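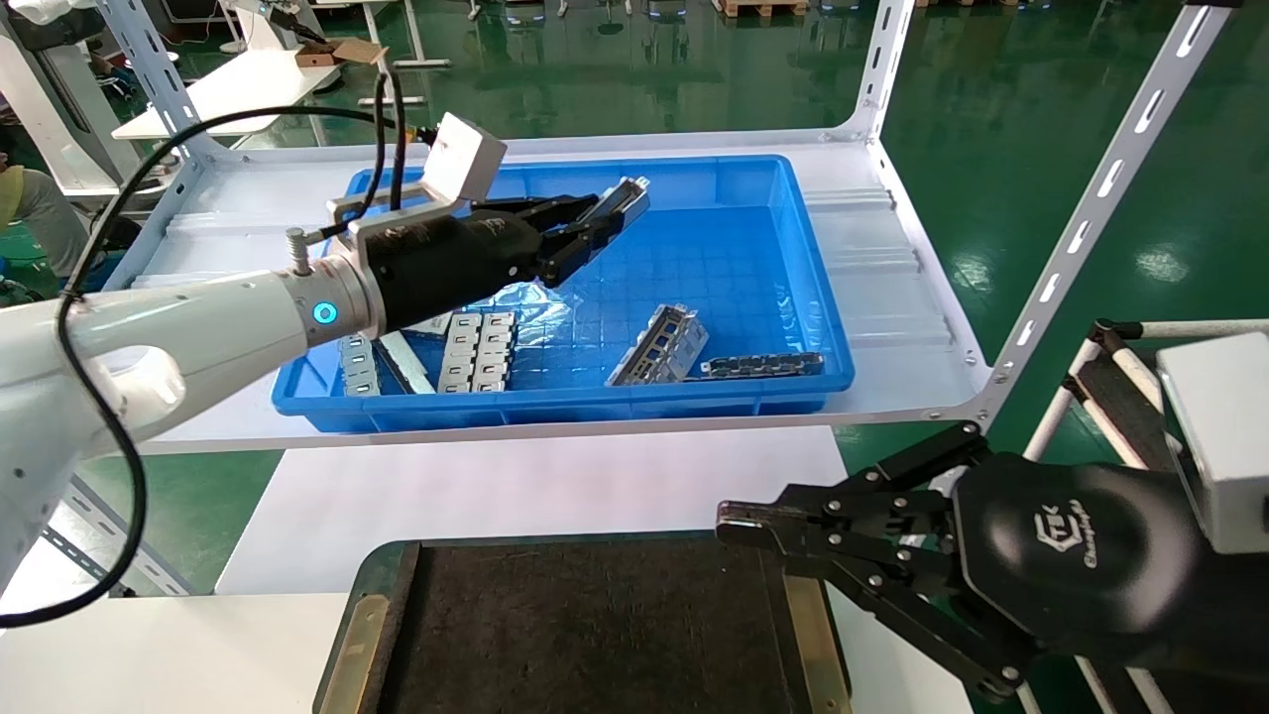 Issue 44

So I finally did the thing I've been threatening to do since April and started making my own bread again. If you've been reading for a while you'll remember the Great Starter Disaster, when I went away for two weeks and came home to a jar of something gray that smelled like nail polish remover. I was so mad at myself that I bought supermarket loaves for months out of pure sulking.

Well, the sulk is over! My neighbor gave me a spoonful of hers in an old jelly jar and I've been feeding it every morning before coffee. I named it Furnival, after the street I grew up on, and my kids now say goodnight to it. It took five days before it did much of anything and then one morning it had pushed its own lid off and was halfway down the side of the jar. I have never been so happy to wipe down a counter.

The first loaf was a brick. We ate it anyway, toasted, with a lot of butter (a LOT of butter), and my son asked very politely if the next one could have some holes in it. The second one was better but I forgot the salt. If you've never had bread with no salt in it, picture chewing on a clean sponge.

Loaf number three was the one. I had dropped the water down to 247 grams, which is a weird number, but that's where my hand slipped and I didn't feel like fishing flour back out of the bowl. It rose all afternoon on top of the dryer and came out with this dark, blistered crust that crackled while it cooled. I stood there and listened to it like a crazy person. 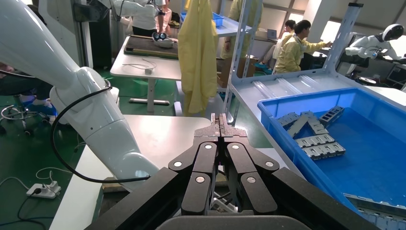

Nkechi Lawal
Writer, baker, chief dishwasher

A few of you asked what flour I'm using. Most of it is just the plain bread flour from the big bag, with 44 grams of rye thrown in for flavor. I tried going up to 200 of rye once and the dough stuck to everything I own, including my phone. Maybe some of you have the patience for that. I do not.

The other question I keep getting is about the pot. I use my grandmother's, which weighs as much as a small dog and has a chip in the lid. You heat it up empty in the oven, drop the dough in, lid on, then take the lid off for the last stretch so the top gets brown. Please use real oven mitts and not a folded dish towel. I have a little pink stripe on my wrist from being lazy with the towel, and it hurt for days.

I also want to say something about timing, as every recipe I read made me feel like I had to plan my whole life around a lump of dough. You really don't! I mix mine after dinner, fold it a couple of times while I watch TV, and stick it in the fridge until I feel like dealing with it. Sometimes that's the next morning and sometimes it's two days later. The two-day one tastes more sour and I like it better, but my husband says it makes his jaw hurt.

Next up I want to try cinnamon raisin - my daughter has been lobbying hard - and maybe some rolls for when my sister comes to stay. She's the real baker in the family and she will absolutely have opinions. If you have a raisin trick that stops them from burning on the outside of the loaf, leave it in the comments, please. I've got half a box of them sitting in a bowl of warm tea right now and I'm not totally sure why I did that.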